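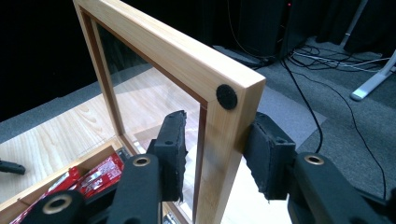 Marco Losetti en madera clara, con su cristal puesto y el taquito de fieltro negro en la esquina.

Llevaba meses queriendo traer a la tienda un marco que se tuviera de pie solo y que no pareciera de oferta de bazar, y por fin lo tengo: el Losetti. Es madera clara de verdad, de veta muy fina, y lo que más me gusta (ya me conocéis) es ese canto interior un poco más rojizo que rodea el cristal. De lejos casi no se nota, pero en cuanto lo tienes en la mano no puedes dejar de mirarlo.

El cristal es transparente, sin tratamiento mate. Tiene algo de reflejo, os aviso, así que si lo vais a poner frente a una ventana buscadle un poco el ángulo. A cambio, los colores de la foto se ven limpios. Yo tengo uno en casa sin trasera, con una hoja prensada que me mandó Ayten Bilgin desde su taller, y se ve la pared a través. ¡Queda precioso!

Y luego está el fieltro. Es un redondelito negro que va pegado en la cara frontal, justo debajo del travesaño de arriba. Si apiláis varios marcos en un cajón o los apoyáis cara contra pared, la madera no se roza. Viene ya puesto, y si se os despega me escribís y os mando otro en un sobre.

Lo que me preguntáis siempre:

Peso: 780 gramos con cristal.
Grosor máximo de lo que metáis dentro: 5 mm.
Acabado: cera incolora, nada de barniz. Se limpia con un paño seco, y para el cristal unas gotas de limpiador en el trapo, nunca directamente encima.
Color: solo este. El nogal lo tenía Premgate y lo han dejado de hacer, una pena.

El precio es de 50 euros, y si os lleváis dos o más os descuento 20 en el total del pedido. De esta tanda me quedan pocos y la siguiente no entra hasta abril.

También lo podéis ver en la tienda, encima de la mesa de madera. Abro hasta las ocho. Si queréis que os lo prepare con la foto ya montada, traedla impresa o mandádmela por correo con el pedido.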